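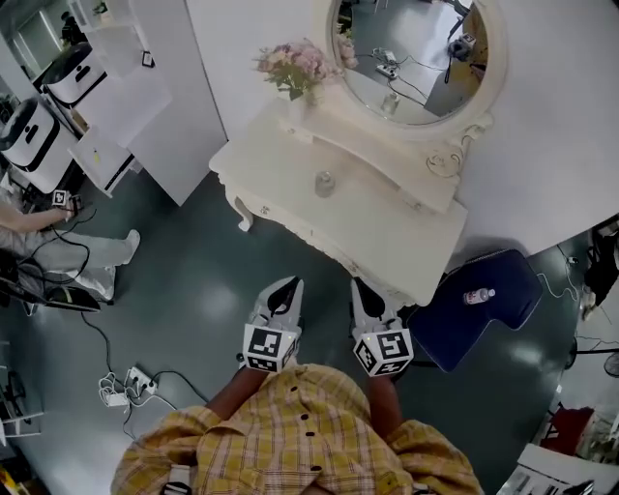 How to Clean and Revive a Painted Dressing Table

Painted dressing tables collect more than any other piece of furniture in the house. Hairspray, foundation, dust, the ghost of a candle from a previous decade. The dining table gets wiped three times a day and the dressing table gets wiped when somebody's mother is visiting. If yours has reached the point where the white has gone the colour of weak tea, set aside an afternoon and work through the steps below. It isn't hard. It is a bit boring.

What you'll need

A bucket of warm water
Mild dish soap (a squirt, you're not washing a ute)
Two microfibre cloths and an old soft toothbrush
Cotton buds
Sandpaper in 220 grit and 300 grit
A small tin of water-based satin enamel, if there are chips
A cheap artist's brush you won't cry over

Step 1. Clear the top

Everything comes off. Put the things you use in one box and the things you keep in another, and try not to look too closely at the relative size of the boxes. Perfume goes somewhere out of the sun. If you find sunscreen that expired before your current phone was made, the bin is over there.

Step 2. Dust it dry

Go over the whole piece with a dry cloth before any water gets near it. Wet dust turns into grey paste and the paste moves into the carving, where it will outlive you. Start at the mirror and work down.

Step 3. Do the carved bits

Dip the toothbrush, flick most of the water off, and scrub in small circles. Roses are the worst. Every petal has an underside, and whoever designed them did not own a toothbrush. Cotton buds get into the tight spots between the leaves. Dry each section before moving to the next one. 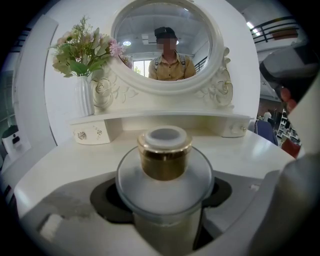
Step 4. Wash the flat surfaces

Soapy cloth, then a clean damp one, then a dry one. For hairspray, hold a warm damp cloth on the patch for a minute and let it soften. Please don't use the abrasive cream from under the kitchen sink. It works beautifully, in the sense that it removes the hairspray and the paint together.

Step 5. Sort out the drawers

Pull them right out and vacuum the corners. Expect bobby pins. If a drawer sticks, rub a plain white candle along the runners and slide it in and out a few times. Tighten the knobs while you're there, by hand, from the inside. A glass knob will crack if you go at it like a wheel nut.

Step 6. Touch up the chips

Feather the edge of each chip with the 220, smooth it with the 300, and wipe off the powder. Dab on a thin coat, leave it until the next morning, then do another. White is never just white, so test your colour on the back first. I own four half-used tins of white and can match none of them to each other.

Step 7. Put less back

Give fresh paint a good week before anything heavy sits on it. Felt dots under trays and bottles will save you from repeating Step 6 in July. The second box can stay in the hall cupboard until you've forgotten what was in it.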